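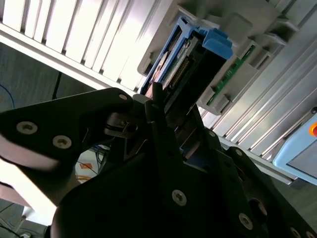
Does the Serus index still need a separate entry for each reprint? One entry per title is enough, with the reprint years listed under it.

September 26, 2023
Posted by the index editor

I went through the Morell volumes again before answering, so this is a little slower than I meant it to be. An earlier message asked:

> The printed list gives 1,940 entries for the county songbooks, but the
> card file at Jostance stops at 1,142. Are we missing cards, or did the
> printed list count the same books more than once? I would like to know
> before I type up the last 30 pages.

The printed list counted them more than once. Whoever put it together gave every reprint its own number, even when only the cover changed. The card file went by title. Both are usable, but they can't be matched number for number, and I would stop trying.

Please go ahead and type the last 30 pages using the card numbers. Where a reprint added or dropped songs, put that in the notes field. The Soltani hymnals are the main case — the second printing leaves out the evening section and has a new preface. Those two should stay as separate entries.

Spelling of place names is still open. I have been keeping what is on the title page and adding the modern name in brackets. If anyone has already done a batch the other way, send it as it is and I will change it at this end.

The mailing limit on this list is 200 KB, so larger files should be split or sent to me directly. The Morell indexes to first lines are done through the letter R. I expect to post S and T together.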